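Sim week, thread. Been meaning to write this up since October and kept putting it off, so it's coming out in lumps.

1/ Project is Hestel, our little sim-first planning stack for a fixed arm. January 2020 build is the first one where I'd let somebody else near the config files. Somebody else = Apinya Bunnag, who found two bugs before her coffee went cold.

2/ Big change: the planner no longer gets the world handed to it. Old version read object poses straight out of the simulator. Great success rates, totally useless. Now it gets whatever the cameras give it and has to cope.

3/ Success rate fell off a cliff the same arvo. Expected. Still hurt.

4/ Ran 3,195 grasp queries overnight on the Retamal branch. 1,394 came back with a plan. The rest timed out or got rejected by the collision checker, and the rejections are the intresting part.

5/ Most of the rejections were bogus. Checker was using one convex hull per object. Fine for a bowl. A chair with armrests turns into a solid lump, and every approach through the gap beside the armrest gets binned.

6/ Swapped to convex decomposition, capped the number of pieces per mesh. Load time went up, query time barely moved. Should have done it a year ago.

7/ Living room world, room view and gripper view: 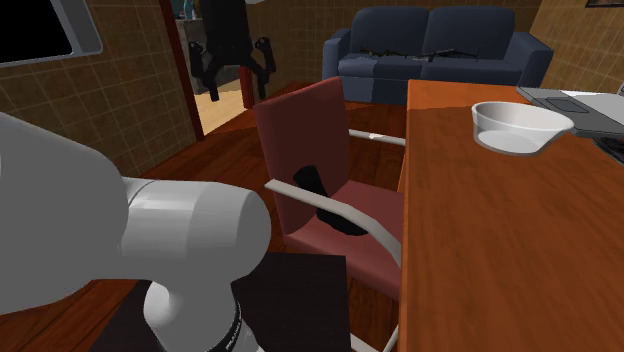
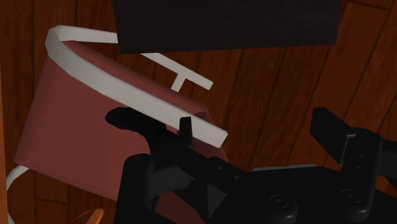 8/ How do you stop the planner trusting a depth reading right at the edge of an object?

We throw it out. Any pixel where depth jumps too far from its neighbours gets marked unknown, and unknown counts as occupied until a second viewpoint clears it. Costs us a look-around move now and then. Cheaper than planning through a phantom gap.

9/ Related - the self filter. Arm sees its own fingers, fingers go into the occupancy map, planner decides it's already in collision, refuses to move. Classic. We mask with the robot model plus a bit of padding now.

10/ Padding is a fiddle. Too small and you get flecks of finger left floating in the map. Too big and you erase the thing you're about to grab. Ignacio Painemal wrote a script that sweeps it and plots both errors, saved me days of guessing.

11/ Timing. Control loop doesn't care about any of this, it just follows the last good trajectory. Replanning runs in its own process with a 400 ms budget. Miss the budget, arm slows to a stop along the current path. No clever recovery. Clever recovery was last year's mistake.

12/ Map updates used to block the replanner. Double buffered them, swap on a pointer, done. Some 60 lines of code and it killed nearly all of our stutter.

13/ Tooling bit, for the two of you who asked. Detau is the log viewer. Scrub a run, click a failed query, get the exact map and start state back, rerun it locally with different params. Colour coding by rejection reason went in this week - self collision, world collision, joint limit, timeout.

14/ It also had me labelling timeouts as joint limits for a while becuase I'd shifted an enum. So if you saw my earlier plots, bin them.

15/ Still broken: seeds aren't fully deterministic across machines. Same query, same map, different path on Apinya's box. Suspect thread order in the sampler. Running it single threaded tonight to check.

16/ Also still broken: floor plane. Tiny tilt in the estimated camera pose and the floor creeps up into the workspace. Clamping it for now, which is ugly.

17/ Next is the same config on the real arm at Drusville, speed turned right down. Will post the Detau logs whichever way it goes. Off to fix the sampler.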